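Ticket: Staff moves column, names sorting wrong and duplicate mailout
Product: Flondow newsletter module
Opened by: Gregor Gillies, Baxter (trade magazine)
Opened: 07/08/2019
Status: Resolved, one item left open

Hi team, me again, sorry! I look after the appointments column at Baxter, the bit where we list who's been made fashion editor, who's gone to head office, who's left to freelance. It goes out to 3,954 subscribers and this morning a good chunk of them got it twice. Worse, the second copy had everybody's old job title sitting where the new one should be, so I've got a features director in my inbox asking why we've demoted her. Fair enough too.

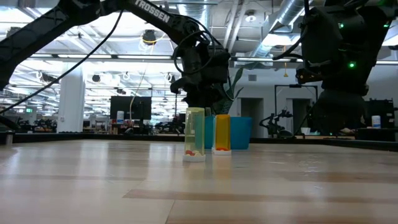

I keep the column in two lists, New Role and Former Role, and Flondow merges them when I hit publish. Up until the last update that worked a treat. Now it looks as if the older list wins whenever a person is in both. Think of the two pill bottles standing upside down on their white caps, the tall yellow one and the shorter orange one behind it: similar sort of thing, easy to grab the wrong one if you don't read the label, and I reckon the merge isn't reading the label.

What I've tried so far: cleared the cache, logged out and back in, rebuilt the list from the Cluso export, and swapped the column order (that made it worse, I swapped it back). A test send to six of us in the office came through fine, which was maddening.
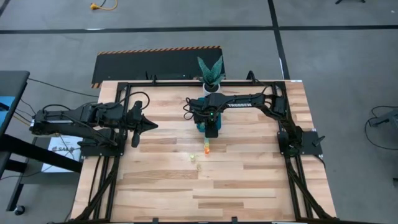 Robot arm marked TROSSEN, right side of the worktable.

Update, after lunch. Your support line had me check the batch setting and it was on 2,000, so the list was going out in two lots. The second lot was picking up a saved draft from before I'd entered the new titles. I've deleted the draft and the titles are behaving.

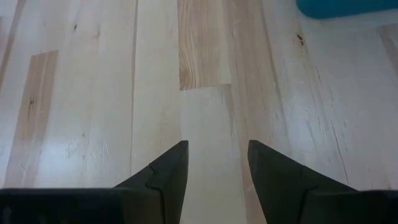

That leaves the double-ups. I found 90 addresses in both the Fukby import and our own list, with a stray space on the end of each one, so the system thought they were different people. Cleaned those out by hand with a cuppa. I've sent a correction and apologised to the features director, who was very decent about it.

Can you leave this open until the September column has gone out? I'd also love a warning when an old draft is still attached to a send. Cheers, Gregor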